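Plesow room, workshop notebook
January 25, 2020

OK, picking this up where I left off before lunch. The marble-pattern table has been in here for two weeks now and it collects everything! Phones, cables, snacks, other people's mail. I keep finding things on it I'd swear I put away (I didn't, probably).

So the plan for the afternoon was small: trash first, then wipe, then decide what gets to live on the table. I bought a roll of 50 liners, the light blue ones from Nordin, and they fit the basket fine as long as you fold the top over the rim. The old ones slid down every time someone dropped in a box. 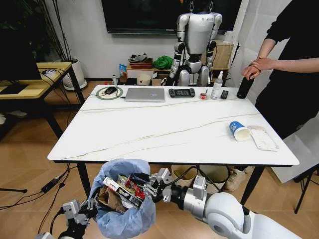

Vilgot Halvorsen
Workshop lead, Fikside

Still to deal with on the table: the paper cup lying on its side, and the flat white and pink packet next to it, near the edge. Check whether there's anything in the packet before tossing it, please – we lost a set of 33 labels that way in the fall and I had to reprint the lot.

The mouse and the round green and white pad can stay on the left with the laptop. The cable is a pain when you wipe, so lift it, don't push the cloth around it. Handheld game thing goes in the drawer, same for the little black remote. Spray bottle lives on the shelf from now on. I know it's handy where it is, but so is everything else, and that's how we got here!

Cardboard: flatten it and put it in the paper bin. A red and white box went in with the wrappers and it eats up half the bag.

Fokus wants the table clear for their sample sheets, 400 of them, and they need the long side free. I'll measure the stacks in the morning and see if we need a second table. Liners are under the sink.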